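22/11/2022 - Proyecto Amaral, segunda entrega

¡Por fin tenemos piezas! Para esta parte quise ordenar el puesto de trabajo, que en julio era un caos (yo el primero, lo admito). Encargamos a Prakis una tanda de 16 piezas cilíndricas y le puse a cada una su ficha, con 90 minutos de papeleo incluidos.

## Bandejas

- Probé primero cajas de cartón y se volcaban todo el rato.
- Ahora uso bandejas de acero perforado y me encantan - se ve enseguida si falta algo y casi todas las piezas se quedan de pie.
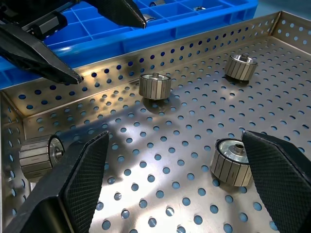
## Pendiente

Etiquetar las bandejas y pedir otra a Lumville antes de la próxima entrega.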